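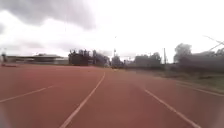
Line painting at the Hisside athletics ground has gone over to a machine, and the grounds team are still working out what to do with their mornings.

The Gredex marker, leased by track contractor Zidudari since March, drives itself down the lanes and repaints as it goes. Three staff used to do the job with string and a push trolley. Over 1000 metres of line in a shift now, the firm says. One person walks behind and checks the edges.

No jobs gone so far. Two of the crew have moved to drainage and grass cutting, same pay, though they lose the Saturday overtime that came with painting. That's the sore point. Staff say knees and backs are better for it but the money is'nt. A meeting on hours is due.

Training took a day. Rain still stops work, machine or no machine.

Zidudari wants the marker at its Rondonuwu site next, were the crew have asked to see the new rota first.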